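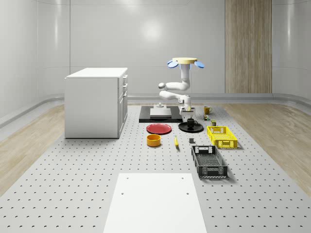
The bell at Grurnen rang at 8:14 because the clock in the corridor ran fourteen minutes fast, and the timetable had been written to match the clock. New teachers were told this on their first morning. The new deputy head wrote it in her notebook under "Systems," together with the code for the copier and the location of the fuse box.

She had come from Nalmont, where the bells were right and the sports hall had a sprung floor. Grurnen had a field. It measured 98 meters from goal line to goal line on the east side and slightly less on the west, and it sloped toward the river at a rate she had not yet established. In October the lower third held water. Physical education was then moved to the dining room, between the second breakfast sitting and lunch, with the tables folded and stacked along the north wall.

Her first assignment was the surface report. The district would pay for one improvement per school, and the school had to state which. The form had six pages. Page four asked for hours of use per week, by year group, wet and dry listed separately. No record of this kind existed, so she made one. She stood at the window of the science prep room at each change of lesson and entered what she saw in a table: class, activity, condition of ground, number of pupils taking part, number standing at the fence.

After three weeks the table had 77 rows. She sorted it by condition of ground. On dry days the column for the fence was short. On wet days it was also short. She checked the entries again. Pupils who had the dining room on their timetable were going to the field, and their teachers were going with them.

She went down during a Year 9 lesson to look. The rain was light and steady. The game used the upper two thirds of the pitch, and a line of cones marked where the dry part stopped. At intervals the ball crossed the cones and someone went in after it, up to the ankle. Play resumed when the ball came back. The score was kept on the back of a lunch menu inside a plastic sleeve.

The report allowed two options. The first was the Vuka surface, a synthetic carpet laid on crushed stone, rated by its maker at 1,000 hours of play between inspections. The second was drainage by the Feyisa method, in which narrow trenches are cut across the slope and filled with gravel, and the grass is left to grow back over them. The Vuka needed a fence and a gate with a lock. The Feyisa needed one summer without football.

She put both options to the staff meeting at four, with the table projected on the wall. She gave the costs first, then the closures, then the maintenance intervals. 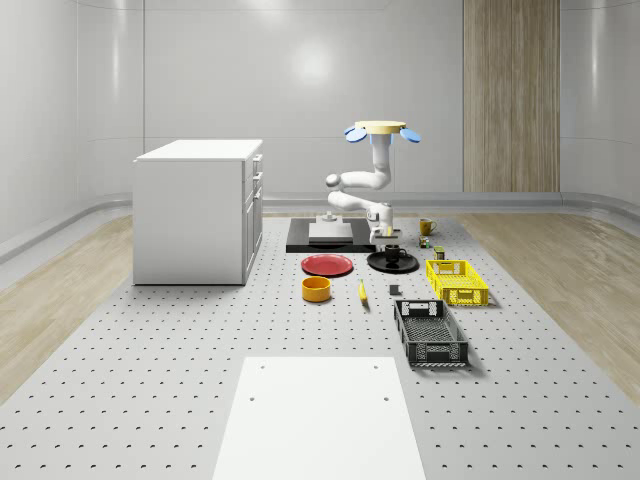

Ortrud asked whether the trenches would take the slope away.

They would not, the deputy head said. The slope would remain as it was. The water would go under the grass and out to the river.

Then they could still play downhill in the second half, Ortrud said.

The deputy head said that was correct. She looked at page five, which had a box for comments from users, and wrote the sentence in it as spoken. There was a short discussion of the gate, and of who would hold the key to it, and how many copies could be cut. The vote was by hands. She recorded the result, ticked the second option and initialed the page.

The form went out with the afternoon mail. She walked back along the corridor at ten to five by the clock, took fourteen minutes off, and went to fold the dining tables.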